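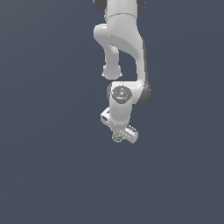

Projects > Shared Workshop > drorkus-sim > README.md

# drorkus-sim

Simulation side of Drorkus, the arm we are building at the Nestetti workshop. The real arm is still in parts on the back bench. Everything in this repo runs on a normal desktop, no hardware needed.

The job we care about is small: pick up one light, lumpy object, hold it, move it, put it down. The sim uses a stock white arm model with a parallel gripper. Our own arm will have different link lengths, so don't copy joint angles from here to the bench.

Maintained by Wouter Cuypers. Grasp code and most of the episodes by Kálmán Balogh.

## What is in the repo

- `scenes/` scene files. `plain.yaml` is the one used for all recorded episodes. It has the arm, one object and a flat blue-gray background.
- `grasp/` approach, close, lift and hold routines
- `episodes/` recorded runs, 309 of them, one folder each
- `tools/` the viewer and the export script
- `bench/` notes for the real arm. Mostly empty.

## Setup

Python and a working OpenGL driver. Create a virtual environment, install from `requirements.txt`, then run:

 python tools/view.py scenes/plain.yaml

If the window opens but stays one flat color, the camera is pointing past the arm. Press R to reset it. The default view looks down on the wrist from above, so the flange cap faces you and the hand sits crosswise under it.

The workshop PC labeled Szűcs already has everything installed. Please don't update the driver on it.

## Recording an episode

1. Start the viewer with `--record`.
2. Pick an object with `--object`. The default is `green_small`, a small pale green lump. Its mesh is rough on purpose and the outline changes a lot with the viewing angle.
3. Press G to run the grasp routine. Wait for the log line `grip closed` before doing anything else.
4. Press H to hold. Look at the object from the default view and check that it sits against the underside of the hand, close to the middle.

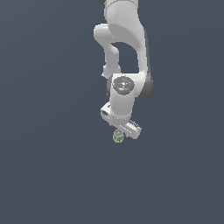 5. Press S to save, or X to throw the run away. Thrown away runs do not get a number.

## Episode format

Each folder has `joints.csv`, `gripper.csv`, `meta.json` and a `frames/` directory. Joint values are in radians. Gripper opening is in millimeters between the two fingertips. Frames are PNG, default camera only. The longest episode has 1,828 frames, and the viewer takes a while to load it.

`meta.json` holds the object name, the random seed and a free text note. The notes are in a mix of English, Dutch and Hungarian. Sorry about that, we have started translating them.

## Known problems

- Shadows are off in `plain.yaml`. Turning them on doubles the render time on Szűcs and we never needed them.
- There is no table. Put-down episodes end with the object at a target point in space and gravity disabled. A scene with a table is on the list.
- The fingertips hide a good part of their own contact area from the default camera. Use camera 2 for debugging, but don't record from it.
- Closing force is a guess. Kálmán set it to 6 N and the object stopped slipping.
- Export to the Lumuvus format drops the gripper file unless you pass `--all`.

## Changes

24th December: new grasp offset, viewer reset key, removed the old two-object scene.

April: first import.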